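Manninen to Open Refill Counters in Wondport and Hilach

WONDPORT, June – Manninen, the household goods retailer, will open refill counters at its Wondport and Hilach stores this month, following a trial at its Vuvodthorpe branch.

Shoppers will be able to fill their own containers with dish soap, laundry liquid, hand soap, white vinegar and floor cleaner. Products are sold by weight. Staff weigh the empty container at the counter, print a label with that weight, and the customer pays at the regular register once it has been filled.

The Vuvodthorpe trial ran for 14 weeks. During that time 291 households signed up for the store's refill card, which records a container's empty weight so that it does not have to be weighed again on each visit. Laundry liquid was the best seller, followed by dish soap.

"People in Vuvodthorpe told us they wanted longer hours and a simpler label, and we changed both," said Merja Heiskanen, head of store operations at Manninen. "The label now shows the product, the date and the price per pound in larger type."

The Wondport counter will be on the ground floor next to the cleaning aisle. In Hilach it will be at the back of the store, near the parking lot entrance. Both will be open from 8 a.m. until the store closes. Refill cards issued in Vuvodthorpe will be accepted at all 3 locations.

Containers must be clean, dry and fitted with a lid or cap. Glass, metal and plastic are all accepted. Containers that previously held food may be used if the old label has been removed. Customers who do not have a container can buy one at the counter.

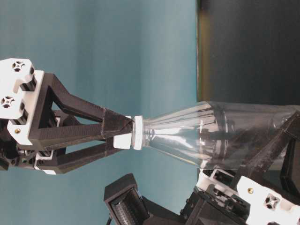
A clear plastic bottle. Plastic containers are accepted at all Manninen refill counters.

"We will look at sales in the fall before deciding on any more products," said Helmi Ikonen, who manages the refill program. "Shampoo is the one we are asked for most."

Prices for refill products are posted at each counter and may differ from the prices of packaged goods.

About Manninen
Manninen sells cleaning supplies, kitchenware and small household items from stores in Vuvodthorpe, Wondport and Hilach.

Media contact
Helmi Ikonen, Refill Program, Manninen, Wondport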